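# Small bags for small things: the gallery

I started this page because I didn't believe a word of it. Every tidying column I read says the cure for a messy desk is more bags. A bag for pens, a bag for leads, a bag for the bags. I had 30 of the things in a drawer at one point, most of them bought by me, and the desk looked exactly as bad as it had before.

So over August I tried putting everything from the work table into bags and baskets, properly, and wrote down what I thought of each. Only one picture made it onto the page; the rest are notes, and I'd sooner have notes than a row of flattering photos of empty pouches.

## Plain zip pouch, Hunine

Sold as a "desk companion". It's a pencil case. The zip catches at the same corner every time, and the lining is black, so a black pen put in there is gone until you tip the whole lot out. I used it for a week and then gave it back to the sewing box, where it holds bobbins and does no harm.

## Roll-up with elastic loops, Prendotau

Lovely when it's full and everything is the right width. My pens are not the right width. The fat markers won't go in and the thin ones slide down to the bottom – you end up shaking it over the table like a salt pot. The leaflet says it takes up to 230 pens. I'd like to meet whoever tried that, and I'd like to see what the roll looked like afterwards.

## Clear envelope, Linar

You can see what's in it, which I thought would settle the matter. What I could mostly see was old receipts. It went cloudy along the fold as well, and the popper needs two hands and a flat surface. Still the one I'd lend somebody.

## Mesh tray, Charpentier

Not a bag at all, but people kept recommending it. Things with small caps fall over in it and then the caps come off. I'm told there is a deeper one. I'm told a lot of things about trays.

## Cloth bag with the citrus slices

The one I expected to like least. It's soft, it won't stand up, and orange and yellow fruit on pale teal isn't my idea of office supplies. But the mouth pulls wide, the white edge makes it easy to find, and the inside is pale enough that you've a fair chance of spotting what you're after. A marker or a glue stick, something that shape, suits it well. Odd caps and rings are another matter, and I remain unconvinced that any bag keeps a cap with its pen. The light blue basket is for whatever won't go in.

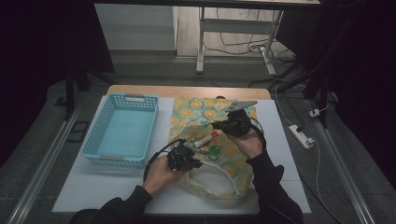

Wilfredo Mercado: I think you're being hard on the whole idea. Mine stopped being a mess when I quit sorting by kind and gave each job its own bag. Glue, scissors and the marker all live together because I use them together. Soft cloth is fine for that. You just can't be precious about the glue, and you have to wash the bag now and then.

Maybe. I've heard the "one job, one bag" argument before and it always comes from people with fewer jobs than me. I did try it for the parcels (tape, marker, labels) and I'll admit the tape was there when I wanted it, three times running. The marker wasn't.

I'm keeping the citrus one on the table for now, with the basket. The Hunine pouch stays with the bobbins, and the Prendotau roll is going to the charity shop unless somebody with very uniform pens wants it – write to me before the end of the month and you can have it for the postage.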